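Ghislain Girard has been writing house rules for people who work with robots for 17 years, and he still likes to start the conversation with a cup of tea and a complaint about binders.

"The first set I ever wrote ran to 909 clauses," he told me, laughing, when we sat down in the back office at Dretberg. "I was so proud of it! And then I watched a new fellow prop the door open with it."

The version he looks after these days, for the handling crews at Dretberg and their neighbours at Skodel, fits on 2 pages, and he talks about it the way other people talk about their gardens. Most of it has to do with the hand-held grippers, and with what ought to be settled before anyone picks one up - the cloth pulled flat, the fingers looked over for wear, the object and its slot agreed on out loud.

"People want to begin with speed," Girard said. "I understand that, I was young once. But if you and I don't mean the same thing by 'placed', then we've each spent a lovely afternoon doing a different job."

So there is a rule about that word, and it took the longest of any to write. An item is placed when it stands by itself and the fingers are clear of it. Leaning on a divider is allowed, though Furtado, whose crews borrowed the rules in October, has asked for something stricter, and Girard is coming around to the idea.

He is fonder of rule 9, which says that anyone at all may call a stop, and that the question of why can wait until hands are off the tool.

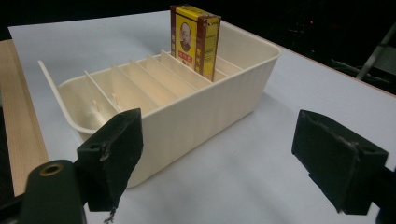
"I'd keep that one if you made me throw out all the rest," he said, and went to put the kettle on again.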